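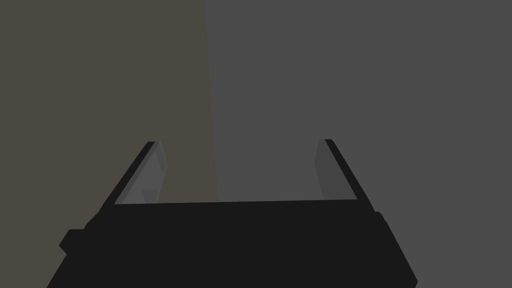
Cúc Phan wrote in after our May open day to ask how we get visitors driving a simulated gripper in such a short slot, when her own group spent most of theirs hunting for the right window. Well, Cúc, pull up a chair, and I'll tell you the way we do it at Hendgate, wrong turns included.

Setting up before the doors open

Start the simulator a good while before anyone arrives and load the gripper by itself, with nothing for it to pick up. I know, everybody wants to see blocks flying right away! But people need a few minutes with plain open fingers before they can make sense of anything else, and the view looking along the fingers from the palm is the one they take to fastest.

Set the finger speed to 37 in the settings panel (ours came set to 160, and the children loved it, but their parents couldn't follow a thing). Then save the starting pose with the fingers open and put it on a key you can find without looking. We use the space bar. You will be pressing it all afternoon.

Running the turn

Let the visitor sit down and you stand. Ask them to close the fingers halfway, stop, and open them again. Do that twice, slowly, and chat while they do it, about where they've come from or what the parking was like, anything at all. Once their shoulders drop, load the first block and let them try for it.

If the block shoots off sideways, the fingers weren't lined up with it before they closed. Press your reset key and have them come at it again from straight above. Bình Trình likes to let people fail three times before he says a word, and I step in after one, so do whatever suits your nerves.

Give each person one good grasp and then hand over the seat. Jelle Meijer keeps the sign-up sheet by the door, on the Keron table, and calls the next name when he hears clapping.

Before you pack up, save the session log under the visitor's first name only, and put the finger speed back where you found it.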